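I get a steady trickle of mail about the old Villalba flying field (and the Genik works that grew up next to it), so I've put my usual answers in one place. Last tidied up November 24, 2023.

## Where was the field, exactly?

East of town, between the river road and what's now the Adwood subdivision. If you've ever driven down Hangar Lane and wondered about the name, well, there you go! The grass strip ran almost the full length of the present school grounds.

## Who flew there first?

Arvo Salminen, as far as I've been able to find out, in a monoplane he'd put together in a dairy barn. The local paper gave him 4 lines and spelled his name wrong twice. He landed in a bean field on the second try and went home on the milk wagon.

## Did Genik build whole airplanes?

Only for a short while. They started out making wing ribs and propellers for other people, then built a two-seater called the Gistine, and after that went back to parts and furniture.

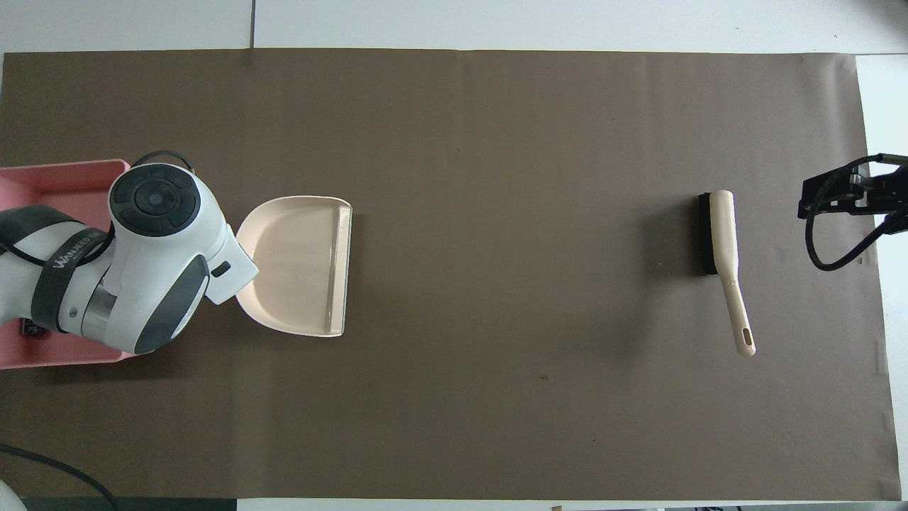
Genik's parts work is what I get asked about most, usually by somebody who has just found a box of brass fittings in a grandparent's garage. Please don't polish them! The stamped numbers are shallow and they go fast. Lay everything out on something flat, a big brown mat over a white tabletop is fine, and keep the small stuff in a plastic bin like the pink one so it doesn't roll off and vanish under the fridge. Then write to me with the numbers and I'll check them against my copy of the parts book, which is missing its last few pages.

## How many Gistines were made?

The company ledger says 50. A former foreman told my uncle it was 30, and that the rest were paid for but never finished. I lean toward the foreman, but I'd love to see proof either way.

## Can I still see anything on the site?

A bit. One hangar wall survives as the back of the tire shop, and if you stand in the parking lot in April, before the vines leaf out, you can make out the painted letters G and E. The concrete base of the fuel store is there too, behind the ball field (ask at the school office before you go poking around).

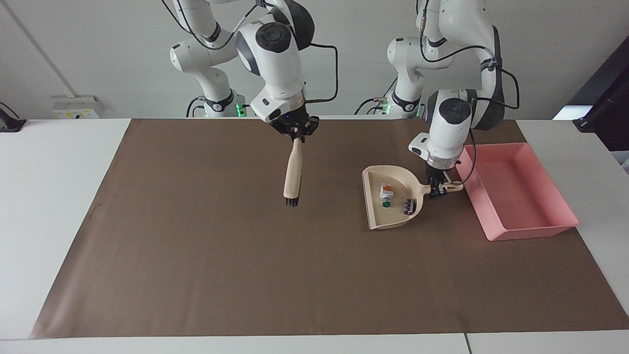
## Why did the field close?

Mostly the river. It flooded three springs in a row, and after the last one the owners sold the land for houses. The works held on longer because it sat on higher ground.

## Do you sell copies of your booklet?

I had 1,000 printed and there's one carton left, so yes, while they last. Pick one up at the library desk, or drop me a line and I'll mail it.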